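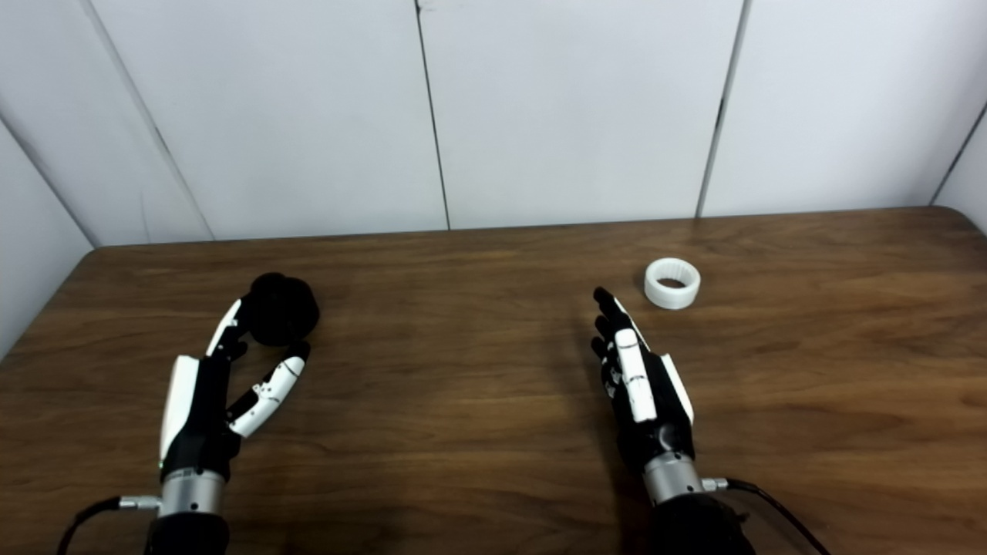 *The two hands at the work table, with a soft black object and a white ring.*

Elżbieta Duda began building her pair of robotic hands in February, in the shared workshop at Stitau. The project, which she calls Sirell, is now on its second version.

"The first version could close, and that was all it could do," Duda said. "I wanted fingers that would settle against a thing gradually."

Most of her evenings go to the left hand. She practices with soft items of uneven shape, which she considers a harder test than blocks or cups. "A block tells you very little," she said. "With something lumpy, each finger meets the surface at a different moment, and you learn which joint is late."

The white covers on the fingers can be removed with a small screwdriver. Duda said she took them off 21 times in the first month, chiefly to reach a joint that kept binding. Her cables run outside the wrists – a choice she defends. "I tried routing them through the middle. Every repair took two hours."

Members of the workshop contributed 300 dollars toward spare parts, and Duda has agreed to leave her drawings in the shared cabinet. She intends to work next on passing an object from one hand to the other.

"The timing is poor at present," she said. "I have a notebook full of reasons, and I am working through them in order."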